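Hola otra vez:

Os debía una respuesta sobre lo del rooibos, así que ahí va. En el último boletín conté que Skandik había cambiado su mezcla de rooibos con vainilla y que a mí me sabía a otra cosa (más dulzona, con un final como de galleta). Os pregunté qué tal a vosotros y, madre mía, 164 correos. ¡Y yo que pensaba que con esto del rooibos estaba bastante sola!

Casi todos lo habíais notado. Inna Shevchuk me escribe que ella lo deja siete minutos en vez de cinco y que así se le va un poco el dulzor. Lo he probado y mejora, aunque con leche sigue sin convencerme.
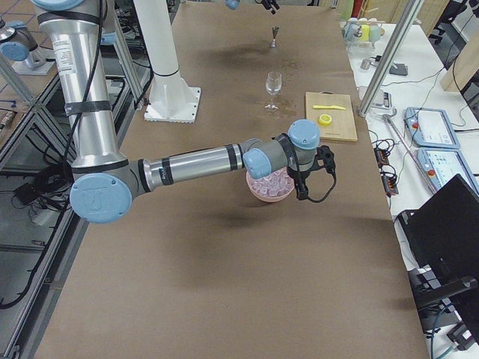 Volker Sauerland, en cambio, está encantado con la receta nueva y dice que la vieja le sabía a madera. Pues nada, Volker, para ti mis 2 latas, que las tengo sin abrir.

Varios me habéis recomendado pasarme al Magagula, que viene en hebra suelta y sin aromas. Lo he encargado en la tienda de Astside, pero todavía no les ha entrado. En cuanto lo tenga os cuento, y de paso lo comparo con el que me trajo mi hermana, que va en una bolsa sin etiqueta y a saber de dónde sale.

Ah, y Elfriede Kramer pregunta si el rooibos se puede dejar en frío toda la noche. Sí, yo lo hago en la nevera, con una cucharada más de lo normal y una piel de naranja.

Un abrazo y hasta el próximo,
Mhairi Buchanan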